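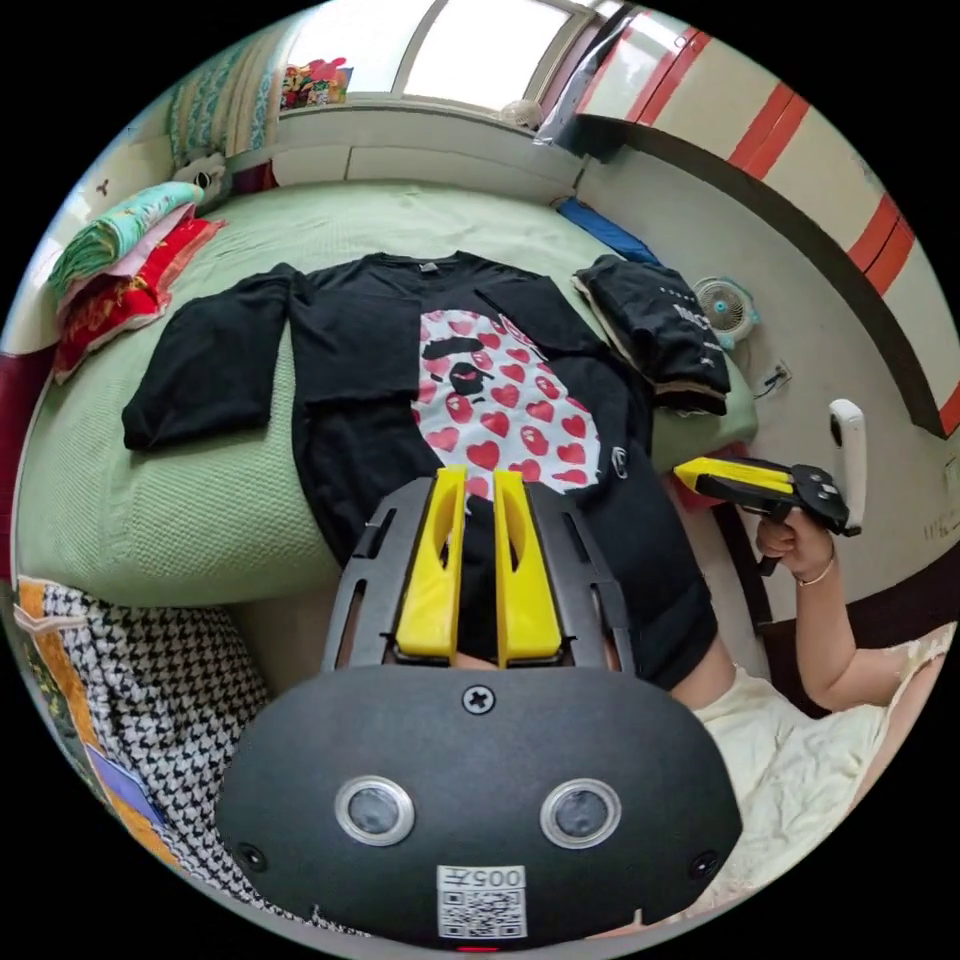 Folding notes, October, Monday, started after lunch

Back to the T-shirts. Siiri Halonen swears by the Vainio fold (sleeves in first, then sides, then thirds from the hem) and has been telling everyone at Ziremcombe that it keeps a printed front from cracking. I have my doubts. A print gets bent somewhere whichever way you fold it. Her way just moves the bend.

Working on the bed again because the table is too narrow for a shirt with both sleeves out. The green bedspread has a texture to it and black cotton grabs on it. On a smooth sheet you can slide the whole shirt a hand's width without losing the fold. On this stuff the underside stays put and the top walks, and you end up with a skewed rectangle. Siiri says this is down to technique. Maybe. I'd like to see her do it.

Method as written on her card:
Lay flat, graphic up, collar away from you.
Left sleeve in, press along the seam.
Right sleeve in, same.
Hem up to the bottom of the print, then over again.
Turn, square the corners.

My trouble is with step four. With the big graphic, the bottom of the print sits low enough that "hem up to the print" gives you hardly any fold at all. The card must have been written for a small chest logo. 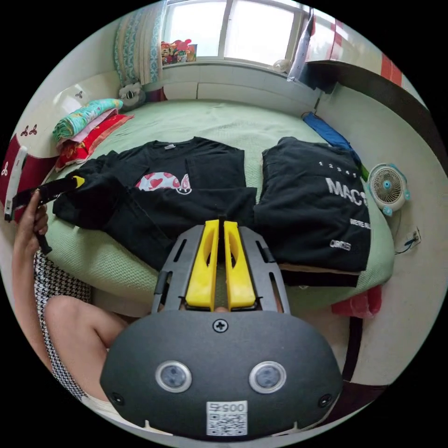
So I changed it to a plain half fold and then a half again, print side up, and I can't see what the Vainio version was supposed to be buying us. The shirt with the hearts on it still fought me at the sleeves. They bunch at the shoulder seam if you press before you pull, and the card says to press. Struck that out in pencil.

Time per shirt by the sheet Shahnaz Bandara keeps: target is 2 shirts in 325 seconds, squaring included. My best pair was 291. I don't put much weight on that. I was rushing the corners and I know it, and Shahnaz would have sent them back. She wants 3 clean pairs in a row before she'll write a number down, and for once I agree with her.

Also tried the Lindex folding board that came over from Gemport. Fine for a small shirt. On a wide one the sides hang off and you fix them by hand anyway, so I don't see the gain. Back in its sleeve.

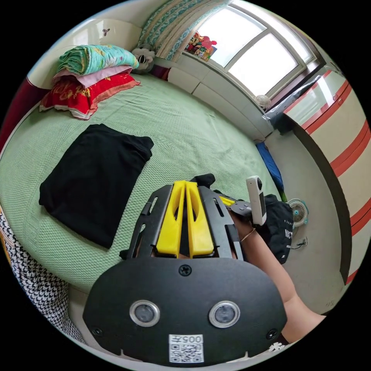
Folded black piece on the bedspread, edges still a bit rumpled.

Still open: does a fold hold if it sits overnight under something heavy? Siiri says yes, obviously. I want to see it on a black shirt, where creases catch the light, before it goes on the card.

To do: ask for a smooth sheet. Ask Siiri which shirt she wrote step four for. Redo the collar end, left side keeps coming out wider than the right and I haven't found the reason.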